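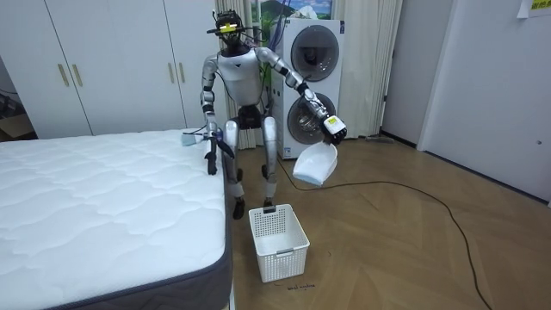
4. Cleaning up dry debris with the Clokora hand brush and dustpan

Use this section for crumbs, scraps of wrapper, lint and other dry litter on floors and mattresses. For spills, go to section 5.

Before you start

Check that the blue rubber lip is seated along the full width of the scoop. If one end has lifted, press it back with your thumb, working from the middle outward.

Strip the bed down to the mattress. Put the sheets in a laundry basket and leave it on the floor near the foot of the bed, out of your path.

4.1 Mattress tops

1. Pick up anything larger than a coin by hand.

2. Lay the dustpan flat on the mattress with the lip toward the debris.

3. Press down lightly on the back of the pan. The lip should follow the surface without folding under.

4. Hold the brush low on the handle and sweep in short strokes toward the scoop. On quilted fabric, follow the stitching first, then go across it.

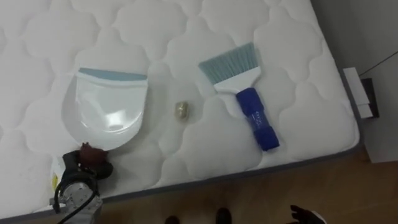

5. Balled-up foil and candy wrappers tend to roll into the dips between the quilted panels. Hold the lip right up against the piece and flick it in with one corner of the bristles.

6. Tip the scoop back before you lift it, and carry it level to the trash can.

7. Run the brush along the edge trim last.

Caution: Do not use a brush on bedding after it has been used on a hearth or garage floor. Wash it first (see 4.3).

4.2 Wood floors

1. Sweep along the boards. On a herringbone floor, work toward yourself from the wall and change direction with the pattern.

2. Draw the pan back an inch after each pass to pick up the fine line of dust left at the lip.

Note: Do not drag a loaded pan across a finished floor. Grit under the plastic can scratch it.

4.3 Washing and storage

Rinse the pan and brush in warm water with a little dish soap. Shake out the brush and let it dry for 24 hours with the bristles clear of any surface. Standing it on its bristles will bend them.

Replace the rubber lip when it no longer lies flat. Replacement lips come in packs of 3.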